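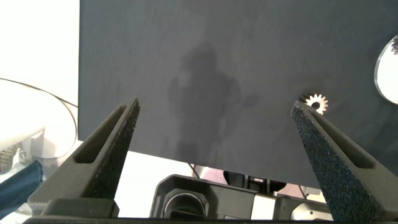
4. Setting up the writing panel

This section covers placement, first cleaning, and conditioning of the Gresura dry-erase and chalk-marker panel. Read it through before applying any marker to the surface. For wall mounting, see Section 6.

4.1 Before you start

Keep the panel in the room where it will be used for 3 hours before unpacking. The core adjusts slowly to a change in humidity, and a panel unpacked too early can bow along the long edge.

You will need:
- the conditioning cloth (supplied)
- surface cleaner, Gresura type 743 or a neutral soap solution
- a soft, lint-free cloth
- a flat table larger than the panel on all sides

CAUTION: Do not use acetone, paint thinner, or abrasive pads. Damage caused by these products is not covered by the warranty.

4.2 Removing the film

1. Lay the panel flat with the film side up.
2. Lift the film at one corner with a fingernail. Do not use a blade.
3. Pull the film back low across the panel in one slow, steady motion.
4. If the film tears, start again from the nearest corner.
5. Wipe the edges with a dry cloth to remove film fragments.

Note: Film left on the panel for more than 40 days after delivery may leave adhesive behind. Remove it with neutral soap solution and allow the panel to dry fully.

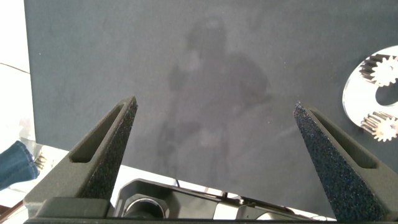
4.3 First cleaning

1. Dampen the lint-free cloth with cleaner. Do not spray the panel directly, as liquid can enter the core at the edges.
2. Wipe in straight, overlapping strokes from one short side to the other.
3. Turn the cloth over and repeat at a right angle to the first pass.
4. Dry with a clean part of the cloth.

Check the result under a lamp held low at one side. Streaks that show only at a low angle are cleaner residue and can be buffed out dry.
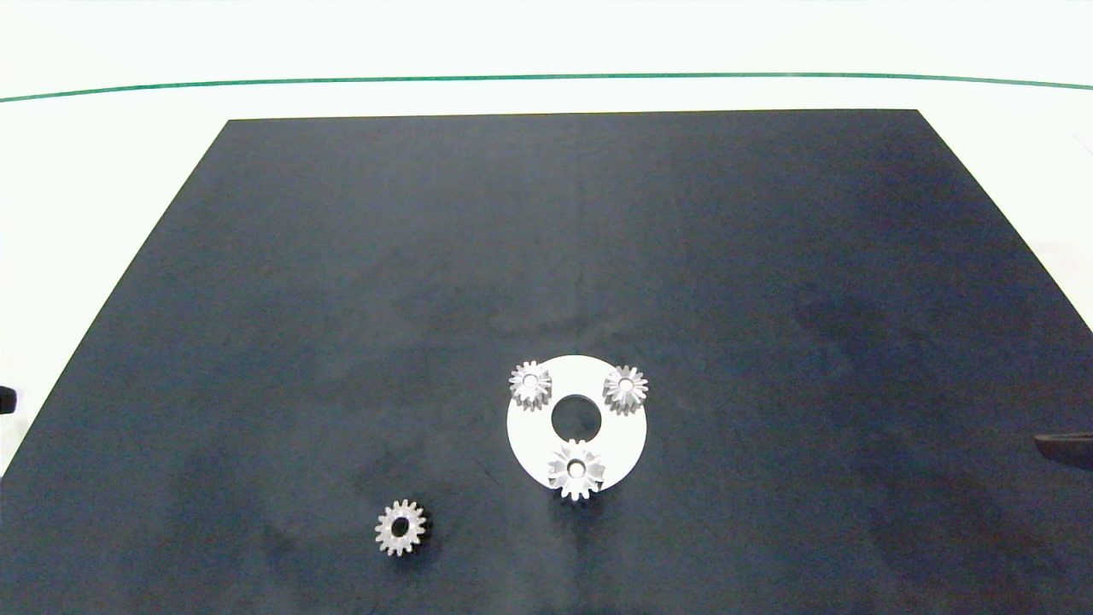 Dark panel laid flat on a white tabletop.

4.4 Conditioning for chalk markers

Conditioning fills the fine grain of the surface so that the first marks can be erased completely. Skip this step if the panel will be used only with magnets or paper notes.

1. Fold the conditioning cloth into a pad.
2. Rub the whole surface with light, even pressure, working in rows.
3. Leave the panel flat for 3 hours.
4. Wipe with a dry cloth.
5. Draw a short test line near one corner and erase it. If a ghost line remains, repeat steps 1 through 4.

CAUTION: Do not stack anything on the panel during conditioning. Pressure marks made at this stage are permanent. 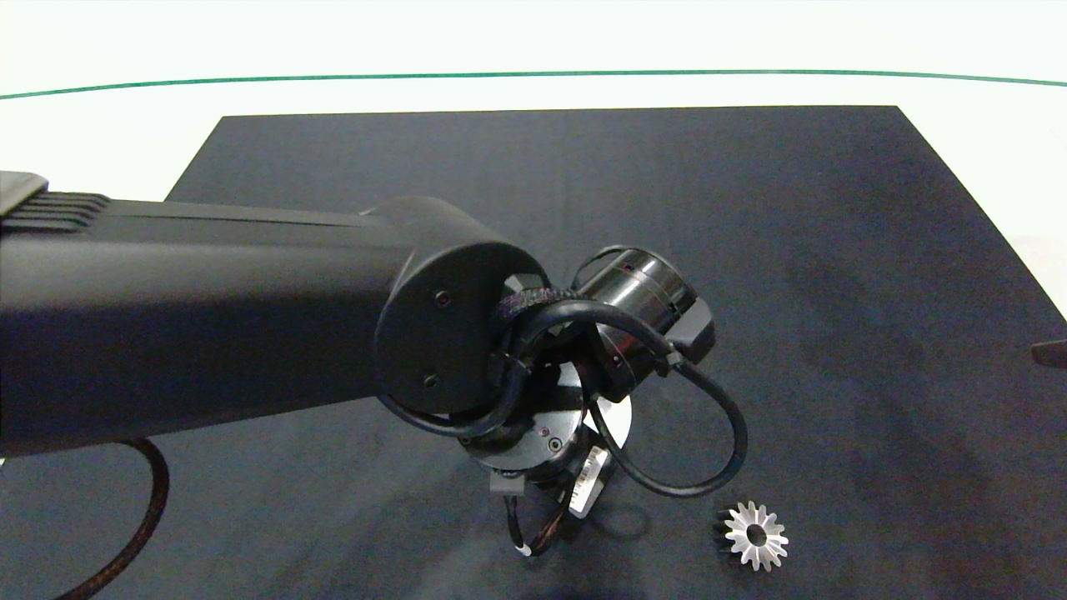
4.5 Fitting the edge strips

1. Match each strip to its side. Long strips are marked L on the inner face, short strips S.
2. Press the strip on from the middle toward the ends.
3. Fit the corner caps last.
4. Check that no strip stands above the writing surface. A raised strip will catch the eraser.

Replacement strips are ordered as part 558. Strips from the earlier Torkov series have a wider channel and do not hold on this panel.

4.6 Routine care

Erase marks at the end of each day. Clean with soap solution once a week, and recondition when erased lines start to remain visible.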